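Subject: Re: [badton-allotments] slugs, beans, and whether to bother with copper tape

Hi all,

Catching up on the list with my coffee after a few days away from the computer, and I see the slug thread is still going strong. I'm going to quote the message that got me thinking and then ramble underneath it, sorry in advance!

> I put copper tape around every one of my raised beds last May
> and it made no difference that I could see. The beans were
> gone in two nights. Before I spend any more money, has anyone
> on the list had real luck with it? Or with anything? I am
> tempted to give up on beans and just grow onions. Also, does
> the new mulch from the Mkhize yard bring slugs in? It seemed
> to get worse right after I spread it.

First off, please don't give up on beans. I lost a whole row the same way my second year up there and I was ready to pave the plot over. The next year I did two things differently and got so many beans I was leaving bags of them on porches.

The main thing was starting them indoors. I used to push the seeds straight into the ground as soon as it looked like spring, and of course a slug can finish off a bean seedling in one sitting. Now I start them in deep paper pots on the back windowsill and they don't go out until they're a good hand tall with a stem that's starting to toughen up. They still get chewed (everything gets chewed) but they outgrow it.

The other thing was watering in the morning. I work late, so I was always up there at 8 pm with the hose, basically laying out a nice damp dinner table right before the guests showed up. I moved it to before breakfast and the difference was bigger than anything I ever bought in a store. I do realize not everybody can get up there at that hour. If evenings are all you've got, water right at the base of each plant and leave the paths dry.

As for the copper tape, I tried it too. I paid for 19 yards of the stuff and stapled it on very neatly and was extremely proud of myself. Then I went up with a flashlight and found one sitting right on top of it. I think part of my trouble was that the leaves were hanging over the side and touching the grass, so they had a bridge anyway. I also suspect I'd sealed a few in with the beans when I put it up.

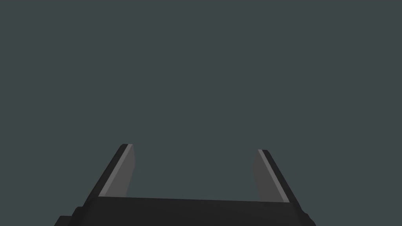
Zikaseo wrote back to me off the list when I grumbled about this before, and said I could repeat it here: the tape does fine on pots, where you can wipe it down and there's no soil splashing up on it, but on a wooden bed it gets dirty after the first hard rain and you may as well have used ribbon. Zikaseo also swears by laying an old board down between the rows and flipping it over every morning.

I've been doing the board thing ever since and I'm a convert. Mine is a chunk of old shelf. They crawl under it to get out of the sun, you flip it, you drop them in a bucket, and you go home feeling like you've won something. It's kind of gross but you get used to it. Half a grapefruit rind upside down works too, though the raccoons kept running off with mine.

On the mulch question – I don't think the Mkhize pile is bringing them in. I've sifted through plenty of it looking for worms and never found much else. What I do think is that any thick mulch put down early, while the ground is still cold and soggy, gives them a place to hide. I hold off until the soil has warmed up and the plants are well on their way, and I keep a bare ring around each stem. If you've already spread yours, just rake it back from the beans for a few weeks and see how it goes.

Beer traps: yes, they work, but I got tired of emptying them, and when it rained they overflowed and I had a very sad smelling bed. If you want to try it, sink a yogurt cup so the rim sticks up a little bit out of the soil. Otherwise the ground beetles fall in, and those are on our side.

Oh, and I still have a paper bag of purple pole bean seed, way more than I can use. I'll leave it on the shelf in the shed by the lower gate, next to the twine. Take a handful and please leave the bag, it's my only good one. They climb like crazy, so put up something tall.

Could whoever has the long rake put it back when they get a chance? I've got paths to do.

Happy digging,
plot 11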